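Okay friends, a few of you have been asking how the equipment planning is going, and the short answer is "slowly." The long answer is this thread, so get yourself a warm drink. I'm going to talk about how a small shop goes about budgeting for a robot hand, what we got wrong in the first draft, and what I'd tell somebody starting from zero. (1)

4 Nov 2024 is the day our first real budget draft was due, so this is all very fresh and I still have the spreadsheet open in the other window. I've gotten permission to share the general shape of it, just not every vendor's price, so please forgive me where I go a little vague. (2)

Some background for the new folks. We do sorting and packing of printed goods at Civholm: postcards, gift cards, photo cards, little boxed sets. Lots of thin, flat, slippery things that people are wonderful at picking up and machines are mostly terrible at. Suction works fine on the plain stock and gets fussy with anything textured or curled, and we have an awful lot of textured and curled. (3)

So the question for next year's money was whether to keep improving the suction setup or put some of it toward a hand with fingers. I went in leaning toward suction, I'll admit it. It's cheap, I know how to fix it, and the spare cups fit in a coat pocket. (4)

But I've also spent enough time fiddling with vacuum levels to be curious! So we set up trials with two suppliers, Drasell and Stitidton, and told them both the same thing: show us flat goods, held by the edges, at whatever angle comes up. No foam blocks, please. Everybody's gripper looks terrific with a foam block. (5)

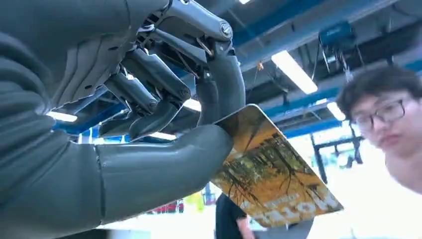
Hamdia Negash wrote back under that last post: are you pricing just the hand, or everything you need to keep the hand going? The first number we were given for ours ended up being the small one.

Hamdia, bless you, you've jumped right to the part I was working up to. We priced just the hand. The whole first draft had one line that said "hand" and one line that said "installation," and I was so pleased with how tidy it looked. Then I sat down with the maintenance folks and we started adding rows, and the tidy little sheet grew to a second page. (6)

Look at how much is going on in a hand with fingers like this one. Thin wires or tendons, little coiled springs, cables, small screws, linkages up top. I love looking at it, I could look at it all afternoon, but every one of those is a thing I need to ask about before I sign. How long does it last, can I buy it by itself, can we swap it here, or does the whole hand get boxed up and mailed away? (7)

Mailing it away is the row that scared me. One supplier quoted 8 working days for a repair, and that doesn't include shipping in either direction. You can't run a holiday season around that. So now there's a row for a loaner, and a row for a second hand bought outright, and we're comparing the two. (8)

Next, fingertip coverings. If you're gripping printed cards all day you'll want something soft and clean touching the ink, and soft things wear out. The quote I have is 40 dollars for a replacement set, which sounds like nothing until you ask how often. I asked how often. I was told "it depends," and I expect it does, so we're writing our own wear test into the trial agreement and will budget from whatever that tells us. (9)

Then there's training, and I mean for people. The Kumsa project (that's our nickname for this whole effort, long story involving a whiteboard) had no money in it for staff time at all in the first draft. None! We'd assumed folks would pick it up as they went along. They're smart and they probably would, but they've got their regular jobs too, and it isn't fair to hide that cost in somebody's lunch hour. (10)

We've put in 215 hours of paid learning time spread over the first stretch, shared among everyone who'll be working near it. My boss raised an eyebrow and then said it was the first number on the sheet she believed, so I'm taking that as a compliment. (11)

Safety review gets its own row and its own person. I'd folded it into "installation" and got a gentle talking-to. If you're planning something similar, please pull it out and let whoever does that review tell you how much time they need, before you promise anybody a start date. (12)

A few of you asked about software. Ask about the license before you ask about anything fancy. Is it yearly? Is it per hand or per site? What happens on the morning after it expires? One of our two suppliers answered all of that in a single short email and the other one sent me a brochure. I've got both replies saved in the same folder and I look at them when I need to remember what support is going to feel like later on. (13)

Somebody else wanted to know how we're sizing the trial. We picked 455 items from our real stock, including the annoying ones: warped cards, cards with glossy coatings, cards stuck to their neighbors. Both suppliers get the same box in the same order. We write down every drop, every double pick and every bent corner, and we write down who had to step in and for how long, which I think is the number I'll care about most when it comes to paying for this. (14)

And yes, suction is still in the running. It goes through the very same box. If the improved cups handle most of it and one person handles the rest, that may well be the better use of the money, and I promised the team I wouldn't fall in love with anything before the figures were in. (I'm doing okay with that promise. Medium okay.) (15)

Things I'd ask for in writing, if I were starting over: the spare parts list with prices, the repair turnaround including shipping, the license terms, what the warranty says about fingers specifically, and the name of the human being who picks up the phone. Our draft warranty covered "the unit" and it took three emails to find out whether wires counted as part of the unit. (16)

Also leave yourself a cushion, and label it as a cushion. I used to sneak mine into other rows, a bit here and a bit there, and then I could never remember where I'd put it when I needed it. Now it sits at the bottom in plain sight and anybody can argue with me about it. (17)

The second draft goes up in February, with the trial results attached. If you've bought a hand with fingers for flat goods, I would dearly love to hear what your second year cost you, especially the spares. Replies are open and my messages are too. I'm slow, but I do read every one of them. (18)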